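Cell notebook, Hellau bench, December

Morning, coffee in hand, and I finally get the service day I've been asking for! The cell has been running block tasks more or less nonstop and the right arm has picked up a bit of a wobble at full reach. Plan for the day: base bolts, cables, gripper fingers, wrist cameras, then a slow run through the pick motions before I hand it back. I'm writing it all down properly this time, mostly so I can find my own numbers again, and so whoever is on the Lendesel cell can compare with theirs.

Starting state

Logged in, read the error table on both arms. Left arm clean. Right arm had 23 following errors on the shoulder joint, all of them from long reaches out to the left. Temperatures fine on both sides. So it isn't the motor cooking itself, and I was pretty sure before I touched anything that it would turn out to be mechanical.

I sent the right arm out low over the table, fingers pointing down above the tan peg, and held it there while I pushed gently on the wrist with one finger. You can feel it give. Same test on the left arm, solid as a bench vise. The play is down at the base, where the black mount bolts to the rail, and I love it when a fault is that easy to find.

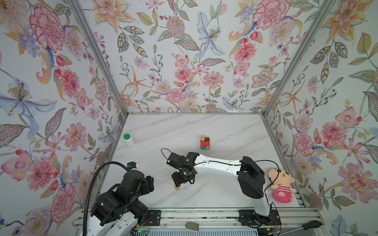

Base mounts and rail

Powered down both arms, with the right one resting on a foam block so it couldn't drop. Two of the 4 bolts on the right base plate turned with almost no effort. The T-nuts in the slot looked good, no chewed threads, so I cleaned the slot with a brush, put a drop of medium threadlocker on each bolt and tightened them in a cross pattern. Went over them a second time after ten minutes and got another small nudge out of one.

Left base: all tight. I took them out and did them the same way anyway, so both sides start from the same day.

Painted a witness line across every bolt head and onto the plate. If a line is broken next time, we know which bolt moved. Cheap trick and I wish I'd done it when we first set up the cell.

Note for later: the Samuel drawings show a locating pin at each base, and we never fitted ours. With a pin in there the arm couldn't creep sideways even if the bolts let go. Holes are already in the plates. Ordering pins.

Cables

Checked strain relief on both arms by hand, joint by joint. The thin cable along the right arm is good, it has enough slack at the wrist for a full turn and doesn't rub. The corrugated one on the left arm was stiff where it bends near the base. I opened it up, found the wires inside in fine shape, and gave it a bit more length so the bend is wider. It now clears the base through the whole swing (I ran it end to end by hand three times to be sure).

Reseated the plugs on the little board below the left arm. That one gets its wires tugged every time somebody leans in over the front rail, so a printed cover is on my list. Daltum has a nice one for the same board and they've offered to share the file.

Back under power, I jogged both arms slowly with the grippers up off the table. Left one over the block stack with its fingers right above the red block, right one held above the table on its own side. I held them both like that and watched the joint readouts: no drift to speak of, and the shoulder current on the right arm sat beautifully flat. What a difference a couple of bolts make!

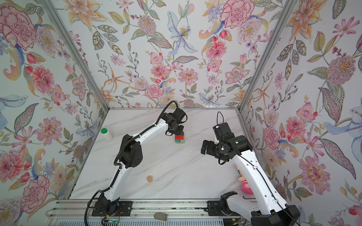 Grippers and wrist cameras

Wiped the fingers with alcohol. The textured faces collect a gray film that you don't notice until a smooth block slides out. Open and close zero reset on both grippers, then 500 cycles each with nothing between the fingers, at half speed. No missed closes, and the sound stays even all the way through, which I'd trust over a plot any day.

Camera brackets next. The printed white bracket on the wrist has four silver screws, and they're going into plastic, so go easy. I snugged them with the short driver and stopped as soon as they bit. Lens cleaned with a dry cloth only. Then I redid the hand-eye calibration for both wrists, because once a base has been loosened the old one is worth nothing.

Spread a few blocks across the table to check the wrist view over different colors: red and dark brown together, a light blue cube by itself, the two round wooden pieces, and the small stack farther back. The brown is always the tough one for us, the detector likes to lose its edges. With the lens clean and the exposure locked it held on nicely. The tabletop has dark specks and smudges on it, so a wipe-down goes on the daily sheet.
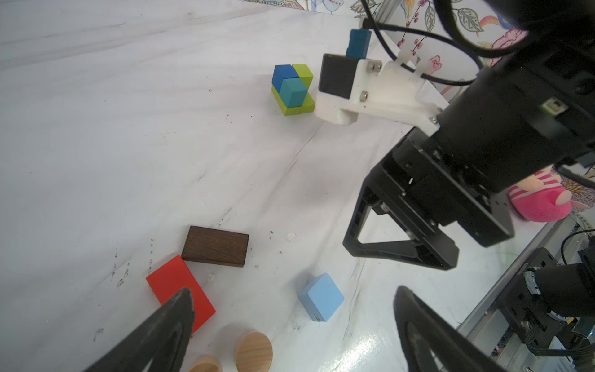 How often should the base bolts be checked?
Every 2000 cycles, or after any hard collision, whichever comes first. Look at the witness lines first and only put a wrench on a bolt whose line has broken.

Still open

Locating pins for both bases. Cover for the small board. Spare set of gripper fingers, we're down to the last pair. Copy today's zero offsets into the Hellau config and keep the old file under a different name until the new one has a few days on it.

Cell goes back to normal duty after lunch. I'll read the right shoulder error count again before I leave tonight.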